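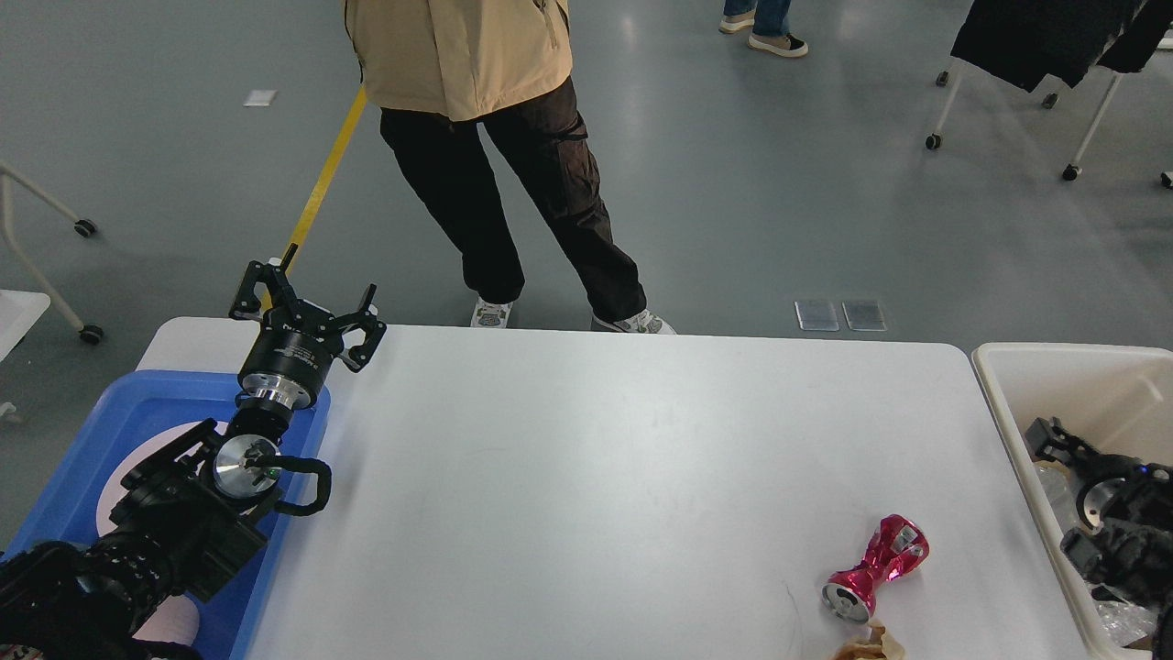
Furmont ended its can deposit in December, and I think the town made a mistake. The deposit was small, but it put a price on something people otherwise drop wherever they happen to be standing.

I grew up in Plarville, where the deposit never went away. Kids there still haul bags of cans to the store on Saturday mornings. My brother and I once took in 857 over a summer and bought a used bike. The roadsides were clean, and the town didn't spend much to keep them that way.

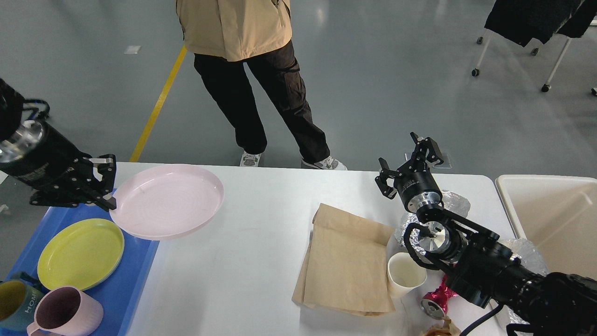 Reusable dishes are the other half of this. The Staniforth lunch hall went back to them four years ago, and the trash pickup there dropped from six bags a day to one. It doesn't take anything fancy. A pink plate, a yellow-green one and a blue tray will do the job, and they don't have to match. Someone has to wash them — that is a real cost, and the people who want paper plates are right to bring it up. I still think it is worth paying.

The council says curbside bins will cover the gap. My street has 17 houses and I see four bins out on pickup day. Bring the deposit back.

Recent items
Murska bridge repairs delayed again
Why I stopped mowing in the fall
Plarville library hours are too short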